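Grakex Kitchen Scene Pack

Simulated kitchen scenes for mobile manipulation research
Nolano — Products — Simulation — Scene packs

Overview

Grakex is a set of rendered kitchen scenes for training and testing manipulation policies before they are run on hardware. It is the scene pack used by the Nolano manipulation group in its work on appearance variation, and it is supplied with the same randomization settings, task files and scoring scripts. Labs that want to repeat the published runs can do so without changing any defaults.

Each scene is built from a fixed room layout and a surface set. The layout decides where the counters, cabinets and seating go. The surface set decides what they look like: wall tile, countertop, cabinet finish, floor. The two are sampled separately, so a policy can be tested on a known layout with surfaces it has not been trained on, or the reverse.

Contents

Training scenes: 600
Held-out scenes: 320
Camera views per episode: 2
Held-out splits: 2 (layout, surface)
Task files: pick, place, move to tray, move from tray
Object types: trays, cups, measuring cups, small loose items

Method

The pack was built to answer a narrow question. When a policy trained in simulation fails in a new kitchen, how much of the failure comes from geometry and how much from surface appearance? Earlier scene sets changed both together, and the two effects could not be pulled apart in the results.

In Grakex the layout split holds surfaces fixed and changes the room. The surface split holds the room fixed and changes the materials, including the ones that tend to cause trouble for depth and segmentation: veined stone, gloss finishes and clear glass. Object placement is sampled with a minimum clearance between items and is stored with the episode seed.
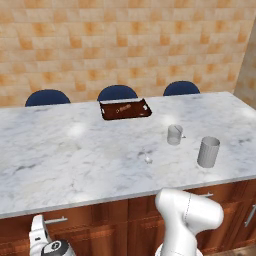
Simulated island scene: brown tray, clear measuring cup and ribbed gray cup on veined white marble, with parts of the white robot in view.

Small pale objects on pale stone are kept in the sampling range on purpose. Filtering out low-contrast placements raises the success rate on both splits but hides the failure the surface split is meant to measure. Users who need the filtered version can set min_contrast in the scene file. Scores from filtered runs should be reported as such.

Result

The baseline policy loses more on the surface split than on the layout split. Most of the lost episodes end in a missed grasp — the arm reaches the right area and closes short of the object. Adding layouts to the training set did little for this. Adding surface sets closed part of the gap. Per-task tables and seeds are in the technical note by Tincuța Ardeleanu, included in the docs folder.

Known limits

Clear objects are rendered without caustics. Liquids are not modeled. Cabinet doors are fixed in this release and cannot be used as task targets. Tile textures repeat across large walls; policies that use wall features for localization should be checked against the plain-wall variant.

Compatibility

Runs with the Gernness simulator, headless or with the viewer. Robot models are loaded from a separate file and can be swapped. Camera mounts move with the robot model and need to be checked after a swap.

Release notes

15/11/2025 — Surface split reseeded. Tray collision mesh corrected at the handle cutouts. Scores from the September release are not comparable on tray tasks.

Licensing: academic and commercial, per site. Request a quote or an evaluation copy through the contact form.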